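Second 10 km of the winter on the new skis, and the shooting range at Dormont was open again.

I started near the back with Ailsa Ogilvie. The first lap was slow on fresh snow.
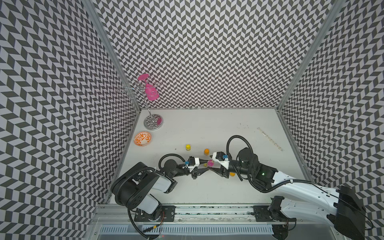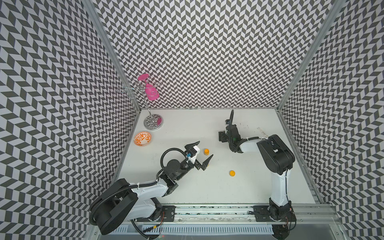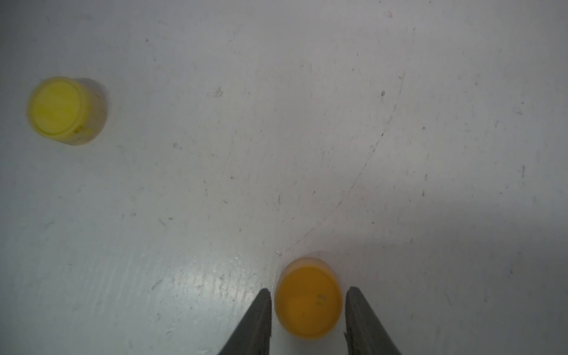 Tabletop, three views. The yellow cap is in the last one.

Prone went fine, one miss to the left. Standing cost me three, and I skied the penalty loops with tired legs. I finished 116th out of 246, which I can live with — last January I was well behind that.

Jeanie Matheson won the women's class by a clear margin. Next race is at Galbraith, if the snow holds.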